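Speaker notes: Two months with the Clasta hand-held gripper kit
October 24, 2018

Before I start

Check the clicker. Get some water. Say hello to Mircea, who's doing the questions at the end and has the other microphone.

Hello everyone, thanks for coming in from the coffee. I'm Iulian Nistor, I work on the picking side at Zesulus, and I've been asked to tell you what it's like to live with the Clasta kit day in, day out. I'm not selling it! We paid for ours like anybody else, and I've got a list of moans later on.

Ask for hands up: who's already collecting demonstrations by hand? Who's still driving an arm around with a joystick? (Be nice to the joystick people, I was one until July.)

What you get for your money

The kit costs us 2,000 a set, and we bought two. You get the hand-held gripper, a wide-angle camera that sits on it, a spare pair of fingers, the charger and a licence for the recording software. The fingers are soft and ribbed and they pop off the mounts with a few small screws. Tell the story about the screws rolling under the fridge. Keep it short this time.

There's a rival from Kao that I tried for a week. It's lighter, and I liked the trigger more, but the software wanted me to name every single recording by hand and I just can't be doing with that. If anyone from Kao is in the room, come and find me, I'd love to be told I missed a setting.

Set-up took me one morning. Most of that was calibration. You wave a printed board about, the software beeps at you, you wave it again. Our second set passed first go, so I think I was being clumsy with the first.

Bottles, cups and the living room job

This is the part people email me about. We wanted ordinary household objects in ordinary rooms, so no bare bench and no grey backdrop. Shelves, plants, books, lamps, the lot. The job sheet is dull: pick a thing up, stand it somewhere else, let go, next.

Drinks bottles are my favourite test. They're slippery, they're see-through, and the liquid shifts about when you move. With the old hard fingers I had to squeeze far too much. With the ribbed ones I close until both sides touch and then a tiny bit more.

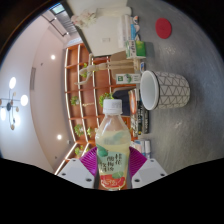

Pause on the slide. Let them look at it. Then point at how much of the room comes in along with the bottle: the cup on its side, the books, the shelves behind, even the lights on the ceiling. That's the wide lens doing its job. It bends everything towards the rim, and the picture comes out sideways if you hold the thing the way I do, so don't panic when you open your first file. You do get used to tilting your head.

Also mention clear plastic. Labels help a lot. Our model was much happier with a bottle that had a big printed label than with a plain one, and I'd tell anyone starting out to mix both in from day one.

How much we recorded

We set ourselves 200 good recordings per object and got there for most of them. My best day was 146. My worst was 65, and my wrist let me know all about it the next morning. Take breaks! I put a kitchen timer on the table now.

Each recording is short, but the files are big. Buy a second drive before you start.

The moans

Right, the list. The black body of the gripper takes up the bottom of the picture, and if you're setting something down low you're partly guessing. I'd like the camera a finger's width higher. The charger lead is too short. The manual has a whole page on the carry strap and two lines on cleaning the fingers, which get dusty and then start to slip (warm water, a drop of washing-up liquid, leave to dry overnight).

Support has been good, I'll give them that. I wrote in with a question about time stamps and had a proper reply the same afternoon.

Would I buy it again

Yes, for rooms and for tabletop things. For heavy stuff, no. We've got a paint tin at work that I still won't lift with it. We're trying the Foltus arm with the same fingers next, and I'm hoping to have some results to moan about by next summer.

Hand over to Mircea Neagu for questions. Remind people that the demo set is on the table by the door and they can have a go, one at a time please, and the spare screws are in the little tub.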